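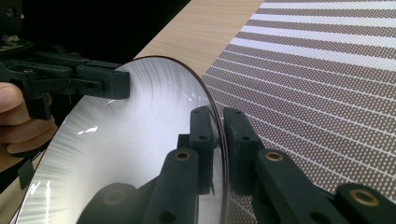

Figura 2. Disco de vidrio transparente sostenido de canto; el borde se aprecia como una línea fina de tono pardo rojizo.

Jueves, 26 de mayo de 2022
Por la redacción de Anwood

3.2. Manipulación de piezas redondas de vidrio

El inventario de menaje de Plolance reúne 1,296 objetos, de los cuales 418 son de vidrio. Los discos grandes se trataron como grupo aparte. Vistos de canto ofrecen muy poca superficie de agarre, y los reflejos sobre la cara dificultan juzgar dónde termina la pieza (Figura 2). El contorno, más oscuro, sirvió de referencia para anotar la posición del borde.

Cada disco se levantó 15 veces desde una superficie de madera. Se registraron el punto de contacto y la inclinación al inicio del levantamiento. Las piezas con marcas previas en el canto quedaron fuera del análisis.

Comentarios (2)

vidriera_sur: ¿Midieron el espesor de los discos? No lo encuentro en la tabla.

lector47: En la 3.1 se habla de platos y aquí de discos. Convendría unificar el término.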